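Wednesday, late afternoon, club room

Long one today, so bear with me. We finally got the Clarkus lane follower reading road clips from start to finish without the laptop falling over, and I want it written down while I still remember which settings we touched! Input was the Indora street set, 1,475 stills after we threw out the doubles. Training took 23 minutes on the old desktop, a good deal kinder than last time.

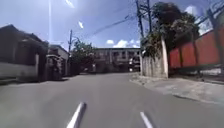

The lane mask is still our weak spot, and I'd like us to spend next session on it before anyone goes near the steering code again. The threshold is at 132 for now - fine on evenly lit asphalt, I think, but I don't trust it much past that. The blurred white dashes up close are what it should be catching, and the bright pavement on the right, beyond the curb, is exactly the kind of pale patch I worry about. Shade along the left worries me less. Let's try cropping off everything above the road first (all that sky is doing us no good) and then compare.

Postma branch has the old mask, Trornton has the new one. Please don't merge them yet - I still have to label the second batch.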